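4/19/20

Second long day on the desktop towers. Notes first, opinions after, so that I can find the part I need in October when the next batch comes round.

Today's subject was the processor socket and whatever sits close enough to it to be knocked.
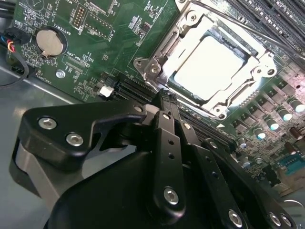
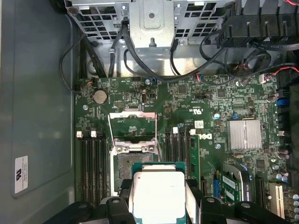
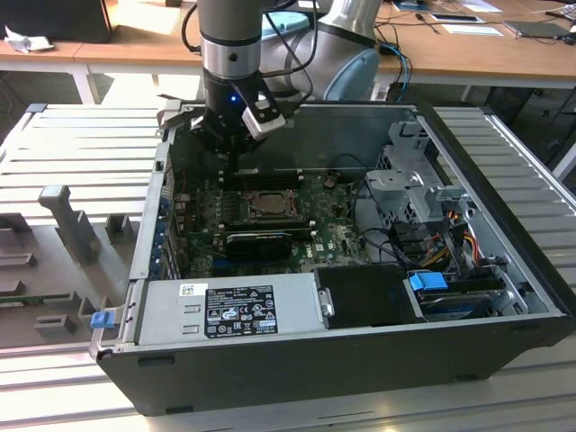
Planis Workshop Diary / Desktop Hardware Section

Started with the case on its side and the panel off. I keep the tower flat for anything involving the socket. With it upright you are working sideways against gravity, and a processor that slips will land on its corner or on the contacts. I have bent a socket that way once and spent an evening with a needle and a magnifier getting nowhere.

The lever is the part I wanted to write down properly. Push down, then slightly outward to clear the hook, then let it rise under control. It is sprung harder than it looks. Once the lever is up, the load plate can be lifted by its free edge. The processor then comes straight up, held by two opposite sides, with no tilting and no sliding. On this type the contacts are in the socket and the chip has flat pads, so the board is the thing at risk. In the second picture the plate is open and the socket empty, with the grey field of contacts exposed. I don't like leaving it like that for longer than a few minutes. A crumb of dried paste or the end of a cable tie is enough to do harm.

Going back in: match the notches, lower it, let go, and check that it sits level before touching the plate. If it rocks, lift it and begin again. The lever needs a surprising amount of force on the way down and there is usually a creak. The creak is normal. A sudden loss of resistance is what would worry me.

Cleaning took longer than the fitting. The old paste had gone chalky at the edges and stayed soft in the centre, which I put down to uneven pressure from the cooler. Two wipes with alcohol for the bulk, a third for the film. I used the Skemon wipes for the first pass and plain cloth afterwards. The wipes leave lint if they are allowed to dry out, and the tub has been open since the winter.

Cables next. The loops off the drive cage lie over the edge of the board and get in the way of everything. I tried tying them back to the cage with a strip of hook tape and it held well enough. I would not pull them any tighter than that - the small white connectors have little slack and the wires go in at a sharp angle. Note for myself: release the latch with a fingernail, hold the plug, leave the wires alone.

Board labels. Copied a few into the book. BATTERY1 is next to the coin cell, FAN_CPU near the edge, XDP_CPU on the narrow footprint under the battery, DEBUG by the small pin header. The first and third are the ones worth remembering. FAN_CPU matters because the board will complain at start-up if the cooler's plug is left off, and I have done that more than once. The XDP footprint can be ignored. It is for the people who design boards and has no bearing on repair.

The coin cell I replace as a matter of course on anything this age. A cell that reads low will lose the clock settings as soon as the mains lead is out, and the resulting fault looks like something far worse. Press the clip back, let the cell spring up, new one in with the plus side showing. Set the clock afterwards. I forgot on the last batch and had 18 machines with the wrong year.

Slots and bays. The blue parts are the ones meant to be moved by hand: the clips down the expansion slots, the tab at the end of the power supply, the handle on the drive tray. It is a sensible system and saves hunting for a screwdriver. The graphics card needs its clip opened and the slot latch pressed together, or it will feel stuck and invite pulling. Memory is simpler, a latch at the end of each slot, and the module rises on its own.

Stock, as entered in the Jasano sheet: 48 coin cells, 43 coolers with all screws present, nearly 394 assorted case screws by weight. The screw figure is poor and I don't propose to improve it. The Ķēniņš trays are better than the old jam jars, shallow enough to see to the bottom, although the lids do not all fit.

Still open: whether to renew the thermal paste on machines that run cool. My view is to leave them. The paste is doing its job and each removal is another chance of damage to the socket. The written procedure says renew on all units. I have put a query in the margin.

Hands smell of alcohol and my neck aches from leaning over. Tomorrow the drive trays, then memory tests left to run through lunch. Need more cloth.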